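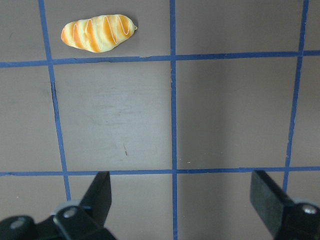 ## 3.2 The bread roll and the taped squares

**Figure 2.** Toy bread roll on the sorting surface, with the squares marked out in blue tape.

I'll admit the bread roll (Figure 2) was my favourite of the toy foods, and I had to keep an eye on myself when it came up in the discussions. It's a small, lumpy oval with orange-brown bands running round it on the slant, a bit like the slashes a baker puts in a crust, and then somebody at the design stage decided it also needed a white zigzag of icing along the top. So is it bread, or is it a cake? We had put it down as bread in the plan and thought no more of it. Our sorters had other ideas!

The task itself was simple. Each person got the same set of toy foods and was asked to put them in the squares however they liked, one kind of food to a square, and then tell us what each square was for. Kuldeep Bhatia and I had argued in May over whether to use trays, as we did in the Kallow sessions, or tape. Tape won. Trays have walls, and people tend to fill a thing with walls until it's full, whereas a taped square seems to ask for a decision and then leaves you alone. It also let us see the borderline cases, where a toy got parked right up against a line (the roll was a great one for this).

Of the ten people who sorted at Udport, five put the roll with the breads, and the other five put it with the sweet things. I was delighted, Kuldeep less so. When I asked the sweet-things lot why, the icing came up every time. Remedios Bustamante, who ran the second table, heard much the same, although one of her sorters told her it was "a bread that's been to a party", and we have been calling it the party bread ever since.

The bread people mostly talked about shape. They said it was long, it had the stripes, you could imagine slicing it. One of them noticed the little pale nub at the narrow end and wanted to know if it was meant to hang off a set of keys, in which case (her words) it belonged with neither. We had no square for keyrings and she made do with the breads.

I'd be wary of leaning too hard on a five-and-five split from such a small group, and Omprakash Rana has already told me so in the margins of this draft. What I do think we can say is that decoration pulled against shape for this one toy in a way it didn't for the plainer ones, which are covered in Section 3.3. For the Karno round we'd like to try a roll of the same shape with no icing, if we can find one.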